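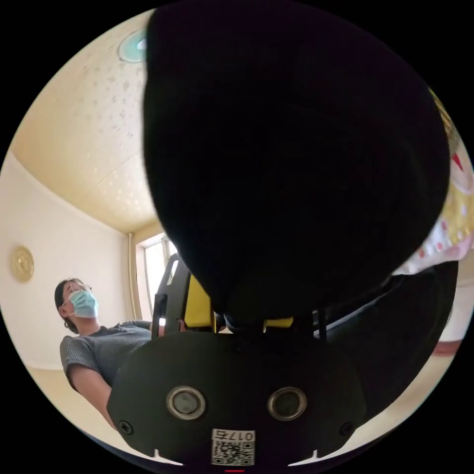

Last updated: 3 February 2019

By Cameron Ellery

Fultley's short documentary showcase is coming back in March, and it's bigger than anything the town has put on before. The lineup went up this morning on the Godoy Theater's website, and there is a lot in it to be happy about for anyone who loves nonfiction film.

The theater received 233 submissions this year and picked 30 of them. Every film runs under half an hour, and most are closer to ten minutes. The shortest, a piece about a woman who tunes church bells by ear, is over before you've settled into your seat, and I mean that as praise. I watched it twice in a row.

Opening night belongs to "The Salt Road," the new film by Érica Andrade, whose "Winter Ferry" played to a packed house at the showcase two years ago. If you were there, you'll remember how quiet the room got during the last crossing. The new one follows a family of truck drivers along a mountain highway over a single season, and Andrade shot nearly all of it from the passenger seat.

"I wanted the talk you only get when both people are looking at the road," she said by phone this week. "You sit side by side for six hours and somebody finally says the thing. I had the camera in my lap for most of it. Some days I didn't turn it on until we were almost home."

Andrade will be in Fultley for the screening and will stay for a talk afterward. She'll also teach a morning workshop on recording sound when you're working alone, open to anyone sixteen and up. Spots are free but have to be reserved through the box office. She asks people to bring headphones and whatever recorder they already own, even if it's a phone.

The other big piece of news is the pitch session, which is brand new. Five filmmakers with projects in progress will get eight minutes each to present to a panel of producers and editors, in front of a live audience. The winner receives a finishing grant from Sodonura, the online documentary channel, plus a slot in its fall series. Sodonura hasn't said how large the grant is. It has said that the filmmaker keeps the rights, and several people I talked to were thrilled about that part.

Applications for the pitch session are open now to filmmakers who live in the state and have at least five minutes of footage to show. A finished script isn't required. The form asks for a one-page summary, a rough budget and a link to the footage, and the finalists will be named a week before opening night.

Back to the films for a minute, because I can't help myself! "Wusov" is a portrait of the village of the same name, told entirely through the messages people leave on the notice board outside the grocery store: lost gloves, a piano for sale, an apology, a reply to the apology. It has almost no dialogue and it's one of the funniest things in the program. It screens on the second evening with "Night Shift, Bakery" and "My Uncle's Maps," and that's the block I'd pick if I could only make it to one.

There's also a student block this year, with six films by high school and community college students from the area. One is an interview with the crew that repaints the crosswalks on Main Street, and another is about a marching band that is down to a single trombone player. The students will introduce their own work, and the block will be free for everyone, with no ticket needed.

A word on seats. The Godoy has 200 of them, and last year's opening night sold out in an afternoon. Tickets for single blocks and full passes go on sale at noon next week, both online and at the window, and members can buy a day early. The theater is holding back a few rows for each screening to sell at the door, so don't give up if the website says it's full. All the films will have captions. The balcony is still closed for repairs, and the side entrance on Pell Street is the one to use if you need to avoid stairs.

If you can't get there in person, part of the program will go online after the showcase ends. Sodonura plans to stream at least a dozen of the shorts for two weeks, though "The Salt Road" won't be among them. Andrade is still talking with distributors and hopes to have a release date by summer.

The full schedule, with running times and content notes, is on the theater's website and on paper in the lobby.

Related

Godoy Theater balcony repairs pushed to summer
Review: "Winter Ferry" on the big screen again
Sodonura adds a weekly series for first-time directors
Fultley library starts lending out microphones
Five podcasts for people who like short documentaries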